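Section 4. Waking Up a Car That Has Been Asleep

So you've brought home an older car, or you've had one under a sheet since the leaves came down, and now you would like to drive it. Wonderful! Before you reach for the key, please give yourself an unhurried morning and read this section through to the end, then come back and start at step 1. We wrote the guide around the Clekport two-door sedan with the small four-cylinder engine, but nearly everything in this section applies just as well to the Zakley wagon, and where the two part company we've tried to say so.

You will need: a battery charger, a set of wrenches, a drain pan, fresh oil and a filter, fresh fuel in a proper can, a tire gauge, gloves, eye protection, and a good flashlight. A friend is nice to have too, especially for steps 9 and 14.

CAUTION: Work with the garage door fully open, or better yet, outdoors. Never run an engine in a closed space, even for a minute.

4.1 Before You Touch the Key

1. Set the parking brake and put blocks in front of and behind both rear wheels. If the parking brake feels slack or does nothing at all, add a second pair of blocks at the front.

2. Open the hood and just look for a while. Mice love an air cleaner, and we have pulled a truly astonishing amount of chewed blanket out of one. Lift the lid, take out the element, and check the housing and the heater intake behind it.

3. Squeeze each coolant hose along its whole length. A good hose gives a little and springs back. A hose that crackles, feels mushy, or has a bulge near the clamp should be replaced today, while the engine is cold.

4. Look at the fan belt on both faces. Small cracks across the ribs mean it is due. Press it midway along its longest run; it should move about as far as the width of your thumb.

5. Disconnect the battery, negative cable first, and bring it up on a slow charge. If the case is swollen or split, don't charge it. Take it to be recycled and fit a new one.

Note: The Zakley has its battery under the rear floor panel, on the passenger side. The panel lifts from the front edge once you've folded the seat forward, and yes, it sticks.

6. Drain the old fuel if the car has been parked longer than a winter. Smell it first if you aren't sure. Stale fuel smells a bit like old varnish, and you really don't want it going through a carburetor you have just paid somebody to rebuild.

CAUTION: No smoking, no heaters with an open flame, and no work lamps with exposed bulbs while fuel is being drained. Have an extinguisher within reach and know how its pin comes out.

7. Change the oil and filter now, before the first start. Let the pan sit under the car a good long while. The drain plug tightens to 40 newton meters with a new washer. Please don't guess at this with a long wrench, as the threads in the pan are soft and a repair means taking the pan off.
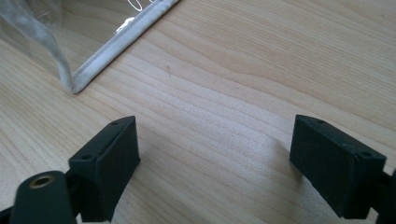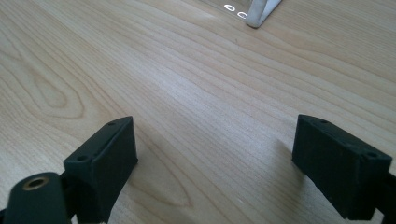 Owner's Handbook for Older Cars, page 50

8. Pull the spark plugs and lay them out in the order they came, so that you know which cylinder each one belongs to. Put a teaspoon of clean engine oil into each cylinder and leave it to creep down past the rings while you have lunch.

9. With the plugs still out and the gearbox in neutral, turn the engine over by hand, using a socket on the crankshaft bolt. Go clockwise, as seen from the front of the car. You're feeling for two full turns with no hard stop. If it does stop hard, so do you! Forcing it can bend a valve, and at that point the engine needs to be opened up by somebody who knows it.

10. Check the plug gaps, refit the plugs by hand until they seat, then snug them down with the wrench. Leave the plug leads off for now.

4.2 The First Start

11. Reconnect the battery, positive cable first this time. Switch on the ignition without cranking and watch the dash. The oil lamp and the charge lamp should both be lit. If neither comes on, look at the fuses before you look at anything more exciting.

12. Disconnect the low-tension wire at the coil, then crank the engine in short bursts until the oil lamp goes out. Let the starter rest between bursts. It's an old motor, and it heats up faster than you'd think.

Note: Cars fitted with the Fleltetti electronic ignition kit have a two-pin plug where the low-tension wire would be. Unplug it with the ignition switched off. Cranking with the module live and the plug leads off can ruin it.

13. Switch off, refit the plug leads and the coil wire, pull the choke all the way out, and try a proper start. It may cough a few times. Give it a moment and try again, and resist pumping the pedal, however much you may feel it helps.

14. Once it's running, ease the choke in a little at a time and let the engine settle. Have your friend walk around the car with the flashlight and look underneath for fuel, oil, or coolant. A bit of blue smoke is the oil from step 8 burning off and should clear in a few minutes. White smoke that goes on and on, with a sweet smell, wants looking into: switch off and turn to Section 9.

4.3 Before It Goes on the Road

15. Press the brake pedal firmly and hold it. If it sinks slowly toward the floor, the car does not leave the driveway. Fluid takes on moisture as it ages, so change it if you have no record of when it was last done.

16. Set the tire pressures cold, and read the date code on each sidewall while you're down there. Plenty of tread tells you very little about age. Cracks in the sidewall mean new tires.

17. Try every lamp, the horn, and the wipers (with some water on the glass, please).

18. Drive gently around the block a few times, come home, and look underneath again.

Part numbers mentioned in this section: oil filter 135, drain plug washer 807. Both are in the Żak spring parts list that comes out each April. If your car has an engine that isn't covered, write to Szymon Jasińska at the parts desk and include the chassis number, which is stamped on the plate beside the hood latch.

Continue to Section 5, Carburetor Settings.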